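Filed under: Baking and Pastry Science, Research Articles

3.2 Resting time and butter temperature

The second set of trials looked at how long a plain shortcrust dough should rest before it is rolled, and whether the temperature of the butter at mixing changes the answer. Most home recipes ask for a rest of at least 30 minutes. Few say what happens if the dough is used sooner, and the earlier work we found (Kumsa and Fang, in press) covered only doughs made with lard.

All doughs used the same formula: two parts flour to one part unsalted butter by weight, with salt and cold water. The flour was Stuteo plain white, bought in a single lot in December and stored in closed bins. Water was added by weight and was not adjusted by feel, although Bíró noted that several of the warmer doughs would normally have been given less. Each dough was mixed until it just held together, pressed into a flat disk, wrapped, and chilled.

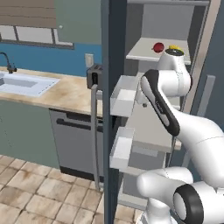

Disks were rested for 10, 40 or 90 minutes, or overnight. They were then rolled to a thickness of 3 mm between guide strips and cut to fit fluted tins. The lined tins went straight into the oven without a second chill. We know that many bakers chill the lined tin as well, and a second chill would probably have hidden some of the differences we wanted to see.

Shrinkage was taken as the drop in wall height after blind baking, measured at four points on each shell and averaged. In all, 1,542 shells were baked over the whole study, including those discarded for cracks or for uneven rolling. Discarded shells are listed by batch in the appendix and are not part of the averages given here.

Doughs rested for 10 minutes shrank the most at every butter temperature. The walls often slumped on one side, usually the side where the dough had been stretched to fit the tin. A rest of 40 minutes removed most of this. Going from 40 to 90 minutes gave a small further gain with cold butter and no clear gain with soft butter. Overnight doughs shrank least, but they were stiff when they came out and had to stand at room temperature before they could be rolled. When this step was cut short, the edges split.

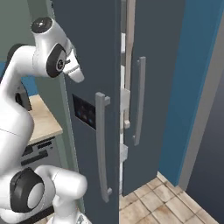 Figure 4. Simulated kitchen view with a robotic arm at the left and a gray refrigerator.

Butter temperature mattered more for texture than for shrinkage. Shells made with soft butter were short and sandy, with few visible layers. Those made with cold butter were flakier and, in the tasting sessions run by Kuo, were more often described as crisp. Tasters did not agree on which they liked better. Several preferred the sandy shells with the custard filling and the flaky ones with the onion filling, so we do not report a single preference score.

One result we did not expect came from the overnight doughs made with soft butter. In two batches these browned faster than the rest and had to be taken out early. Chiang has suggested that the dough may have dried at the edges where the wrap was loose — the disks had been stacked — but the remaining batches were wrapped more tightly and we cannot separate the two effects. The trial should be repeated with sealed containers.

For everyday use, a rest of 40 minutes appears to be enough for a tart shell of this size. Larger shells were not tested in this set and are taken up in Section 3.3, along with the wholemeal doughs.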